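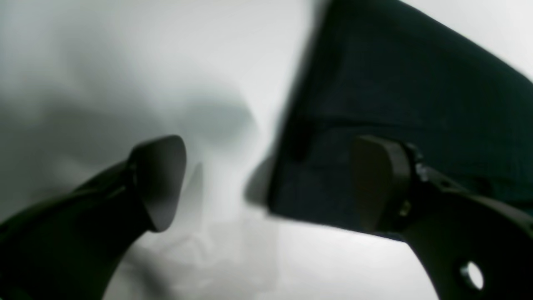
Speaker notes - Marion Purves, Barkgate laundry, 21st February

Thank you for having me, and thank you to whoever put the biscuits out. I should say at the start that I'm a laundry person. I've been at Barkgate for 17 years, most of them on the sorting floor, and when Raju went in I was the shift lead, so what you'll get from me is the view from beside the table.

(Pause here. Let people find seats.)

Raju is our name for the sorting arm. The paperwork calls it something longer, but the paperwork isn't on the floor at six in the morning. It picks one piece at a time from a heap of mixed cloth and puts it on the belt for its colour. Sounds simple, doesn't it? Anyone who has pulled a dark napkin out of a pile of white sheets knows how it hides in the folds, and what one missed napkin does to a whole load of whites.

Say something about the old way. There were 56 of us across the shifts, and sorting was where you started. Your back went first, then your wrists. But it was also where you learned everybody's name, and I did worry about losing that - I still do, a bit.

What changed for people:

The lifting. Much less of it, and I can't find anyone who wants it back.

The pace. This was the hard one. The arm doesn't chat and it doesn't slow down after dinner, and for the first few weeks people felt they had to keep up with it. We moved the folding tables so they weren't in its line of sight, or rather so it wasn't in ours, and that helped more than any of the training did.

The jobs. Two sorters went over to mending and two more learned to look after the arm, clearing it when it has got hold of a corner and won't let go sensibly. They had a pay rise for that, after some argument. Please do argue, if you're in the same position. Get it settled before the machine arrives, as we had to do ours afterwards and it left a sour taste.

(If time, tell the tablecloth story. Keep it short, Marion.)

What I'd ask for next: a stop button at both ends of the table, and somebody from the floor in the room when the next one is chosen. Leludow, who run the laundry across town, did that from the beginning and their people seem a good deal happier about it.

I'll take questions now, and I'm happy to stay on over tea if you'd sooner ask me quietly.

17 shares
2 comments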